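Week 9 handout: Choosing an arm kit (and reading the brochure with one eyebrow up)

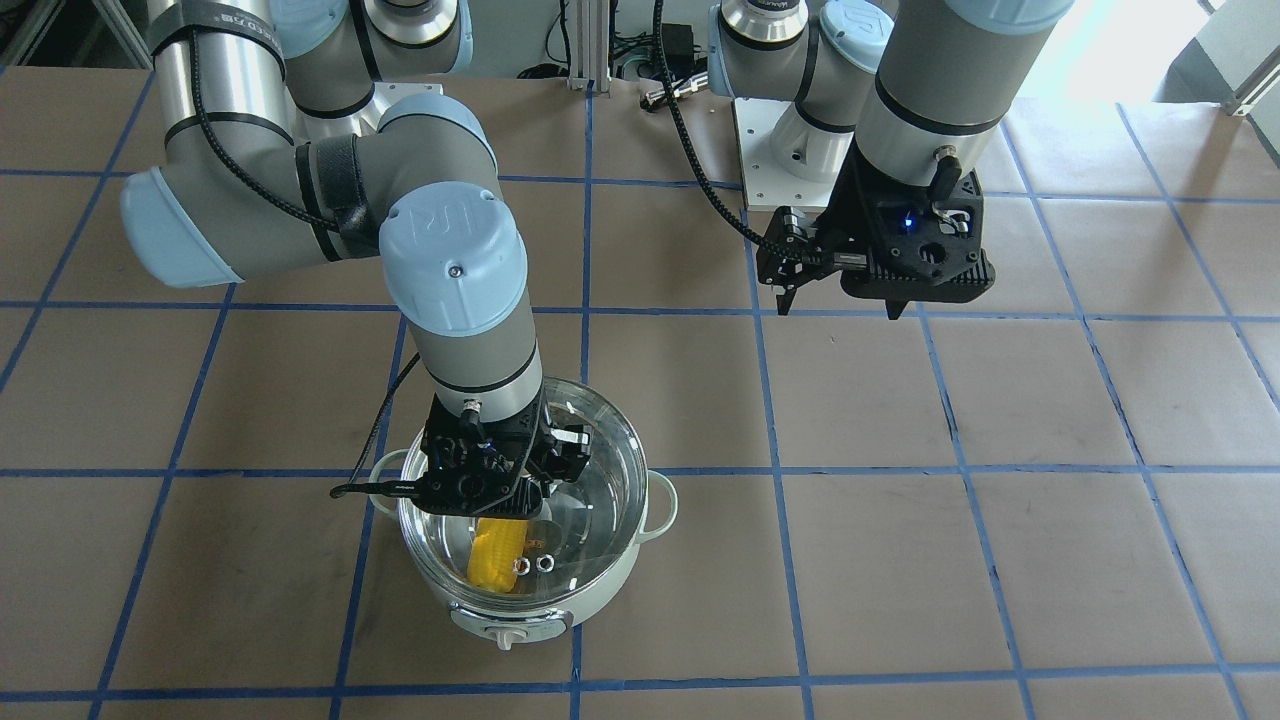

Right, where were we. Last week we finished on payload, and I promised we'd get to the bit everyone emails me about, which is how you compare kits that all claim to do the same thing. These notes go with the lecture and they're a bit rough, so if you missed the session, grab Colm Fahy's recording off the unit page as well.

The kit I keep coming back to is the Odlow two-arm bench kit. I don't think it's the best one going (more on that in a minute), but it sits right in the middle of the market, and it's the sort of thing a small lab or a food tech startup would have on its shortlist. The other two we'll talk about are the Jondard single arm and the Rüegg, which costs a fair bit more and comes with a much nicer manual!

What you get for your money

The Odlow quote covers two arms, two grippers, a controller and a year of phone support. It doesn't cover a bench, a frame or anything to put on the work surface. I've marked too many assignments where the budget stops at the arms. Put the surface in. Kraft paper and blue painter's tape, laid out as a grid, costs next to nothing and gives you squares to set your objects back into between trials. When it gets scuffed you pull it up and lay another lot.

Cables. I go on about cables every year and I'll do it again. On this style of arm the cable runs on the outside of the links, in a black braided sleeve, with bands around the tubes. Some of you will look at that and think it's untidy, and fair enough, but I like it because you can get at it with a screwdriver and a torch at nine at night. The Rüegg runs everything inside. Lovely to look at, and when a wire goes you're posting the arm back. Ask every vendor which it is, and ask what a replacement cable costs while you've got them on the phone.

Grippers. Two fingers, black, quite angular, and long enough to reach down into a pot. That reach matters more than the brochure lets on. Take the corn task: there's a yellow cob sitting in clear glass in the opening of an electric cooking pot, and the gripper has to come in from above. A stubby gripper with a big housing would be bumping the rim before the fingers got near the food. When you're comparing kits, measure from the fingertip back to the widest part of the housing, and check that against the deepest container you plan to use. Jondard doesn't print that measurement at all, so you'll have to ask.

Clear glass is also a rotten thing for a vision system. It throws bright reflections along the curve, and you pick up bits of the arm and the room in it too. Small shiny metal rings are nearly as bad, particularly sitting right up against the food. If a vendor offers you a demo, take your own objects, and make sure one is clear and one is shiny. A matte coloured block will flatter anybody's software. And have a look where the windows are! Daylight from one side changes all morning, and Huiling Fan's group last year had to redo their whole comparison over it.

Software and support

Hivo is the third-party software most people pair with these arms. It's a subscription, and for coursework the free tier will do you: it caps you at 50 saved motions, which sounds mean until you try to fill it. My one grumble is that it treats the left and right arms as separate projects, so handing an object across takes more fiddling than it should.

Malachy Quinlan asked in the lecture whether you should bother with two arms at all. Good question, and my answer was a bit waffly, so I'll have another go. If your task is pick up, move, put down, buy one and spend the change on a better gripper. If anything has to be held steady while something else happens to it (lids, bags, jars), you'll want the second one sooner than you think.

For the tutorial

Pick one kitchen task and write a one-page recommendation for a buyer who has never owned a robot. Marked out of 20, with 10 of those for the costing, so don't leave the costing till last. Name the kit, list what isn't in the quote, and tell me which question you'd ask the vendor first. Ga-eun Yang and Emiliano Echevarría are taking the tutorials, and either of them can get you the quotes.

Reading is chapter 11, skip the section on welding.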